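4 min read
Search this site Go

3.2 Planning the equipment budget

We were lucky to have up to 300 hours of simulator time before anything had to be bought, and we used it gladly, working through stove tasks with a kettle on a lit burner.
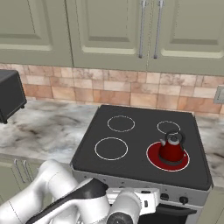 Vavus quoted 14 weeks for delivery of an arm, so the order had to go in by July - earlier than any of us liked.

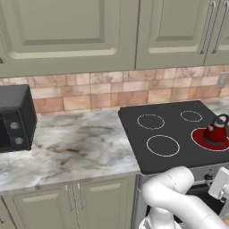
Figure 4. Simulated kitchen with white arm, stove and red kettle, two views.

Spare grippers from Tresden came out of the Drikavach share, and we kept that line separate throughout.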